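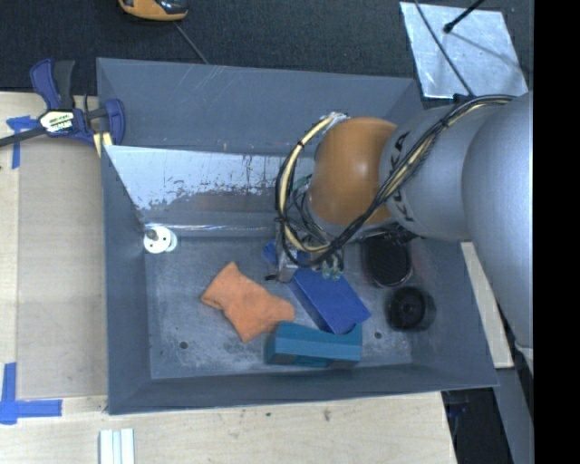
Abro hilo, que llevo semanas prometiéndolo: mis impresiones del kit de vaciado de cajas de Orkico después de convivir con él desde diciembre. Va largo y va con entusiasmo, aviso. 🧵

Para quien llegue de nuevas: el kit es cámara, software y una pinza que se monta en el brazo que ya tengas. Nosotros lo llevamos en un KUKA que estaba infrautilizado en el taller de Cuvville. Le pones una caja con cosas revueltas y el sistema decide qué coge y por dónde.

Lo compré yo, con presupuesto del taller. Orkico no me ha dado nada ni sabe que escribo esto (bueno, ahora sí).

Instalación: 2 días. El primero se nos fue entero en la comunicación con el controlador, porque el manual da por hecho una versión más nueva que la nuestra. Amber Van der Linden encontró el parámetro a última hora y me fui a casa dando saltos.

El segundo día fue una gozada. Calibras la cámara con el asistente, le enseñas dónde están las paredes de la caja y ya estás probando agarres. Yo esperaba una semana de pelea.

Consejo gratis: fijad la caja. Nosotros usamos una sargenta en el borde y cinta azul en la mesa para las referencias. Si la caja se mueve un dedo hay que repetir la calibración, y el software no siempre te avisa — a mí me tuvo una tarde entera buscando un fallo que no existía.

Vamos a lo que importa. Metemos mezclas feas a propósito: un trapo naranja arrugado, una caja azul, un bloque verde azulado, piezas redondas negras, una blanca con agujeritos. Cosas blandas y duras juntas, y alguna bien pegada a la pared, que es donde sufren todos estos sistemas.

Números de la última tanda larga: 353 intentos, 247 agarres buenos a la primera. Es un 70 % justo, con nuestra mezcla fea y sin ajustar nada por objeto. Con piezas iguales seguro que sube, pero eso no lo hemos medido y no me voy a inventar la cifra.

Lo que mejor hace: las cajas rectangulares. Le da igual que estén en diagonal o apoyadas en otra cosa, va directo. La primera vez que lo vi llamé a medio taller para que vinieran a mirar!!

Lo que peor: lo que queda en las esquinas. El brazo necesita sitio para bajar y a veces prefiere no intentarlo. Marca la pieza como "no accesible" y pasa a la siguiente. Prefiero eso a que golpee la pared, pero la pieza se queda ahí y alguien tiene que moverla.

Con la tela, sentimientos encontrados. Si hay un pico levantado lo pilla de maravilla. Si está plana contra el fondo, prueba 4 veces y se rinde. Se puede subir el límite en ajustes, aunque no he notado gran mejora.

Los cables. AY, los cables. El kit trae los suyos y hay que sumarlos a los que ya lleva el robot. Dejad un bucle generoso en la articulación y bridas por todas partes. Lovely Dela Peña rehízo el nuestro con más holgura y desde entonces cero tirones.

Me preguntabais por la alternativa de Vermeulen. La probé en una demo, un rato nada más, así que coged esto con pinzas (perdón). El entorno de programación me pareció más cómodo. La puesta en marcha, bastante más cerrada: para cambiar de caja había que llamar al integrador.

La de Vustetti no la he tocado. Si alguien la tiene en marcha con telas, que me escriba, tengo mil preguntas.

Soporte de Orkico: contestan por correo y contesta gente que sabe. Una respuesta me llegó con capturas de nuestro propio registro de errores comentadas línea a línea. Punto negativo, la documentación en español se queda a medias y el capítulo de seguridad sigue solo en inglés.

¿Lo volvería a comprar? Sí, para un taller como el nuestro, con series cortas y piezas que cambian cada poco. Para una línea rápida pediría antes una prueba con vuestras piezas reales y cronómetro en mano.

Siguiente paso: una caja menos profunda, a ver qué pasa con las esquinas. Lo iré colgando en este mismo hilo. Dudas de montaje, por aquí abajo — las de precio preguntádselas a ellos, que a mí me hicieron presupuesto a medida.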